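Keep the Lunch Hour

When I started in the billing office at Dorner, lunch was from noon to one. The phones went to a recording, the lights over the counter went off, and all of us went down the hall and ate. I didn't think much about it. It was just what noon was for.

That ended in October of my sixth year. The new schedule called for staggered breaks of 30 minutes, taken whenever your supervisor could spare you. The reasoning was that customers called at noon because noon was when they were free, and we were losing those calls. I understood the reasoning. I still think it was a bad trade, and I think most places that have made the same trade would do well to take it back.

The lost hour was where a lot of the work got sorted out. Consuelo Villca ran the accounts desk, and Cameron Stubbs was in shipping on the other side of the building. They had no meeting in common and no reason to email each other. At lunch one day Cameron complained that a customer kept refusing a delivery, and Consuelo knew why: the customer had been billed twice and was angry. It took them the length of a sandwich to fix. Under the new schedule Cameron ate at 11:15 and Consuelo ate at 1:40, and problems like that one sat for weeks.

Management noticed and scheduled a weekly coordination meeting. It ran 45 minutes, and people brought their laptops and answered email through it. I went to those meetings for two years and I can't name one thing I learned in them about another department that I couldn't have read in the notes.

I have heard the argument that lunch belongs to the worker and should be left alone. Danish Memon, who sat next to me, held this view strongly. He wanted to eat in his car with the radio on, and he did, before and after the change. Good for him. A shared hour doesn't have to be a required one. What matters is that the hour is there at the same time for everybody, so the people who want company can find it. Once the breaks are scattered, eating alone is the only choice left, and that is a choice the company has made for you.

There's also the matter of what people eat. With a full hour, people heated up soup, cut up an orange, put leftovers on a plate. With half an hour, less the walk and the line for the microwave, they ate out of the wrapper at their desks. The vending machine did very well that year. I gained weight and so did most of the people I liked.

I'd go further and say that an employer who is serious about lunch should supply real dishes. They don't cost much. The place I work now has a cupboard of plates, bowls and mugs and a drawer of metal forks, and people sit down when they use them. Food on a plate takes longer to eat than food in a bag.

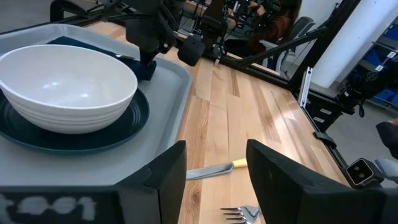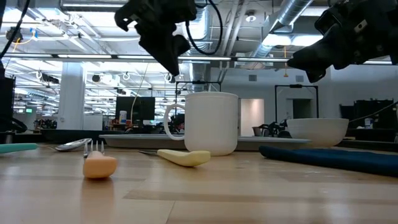

The usual objection is washing up. Someone leaves a bowl in the sink, someone else puts up a sign, and by spring there is bad feeling. I've seen it. At my present job Sheyla Sánchez settled it by putting a dishwasher rota next to the time sheets, and it gets treated like any other duty. If a company can keep track of who has the key to the supply closet, it can keep track of whose turn it is to run the dishwasher.

As for the noon calls, we close the phones from twelve to one and say so on the recording and on every bill. A few customers grumbled at first. They call at one now, or they call in the morning, and they reach a person who has eaten.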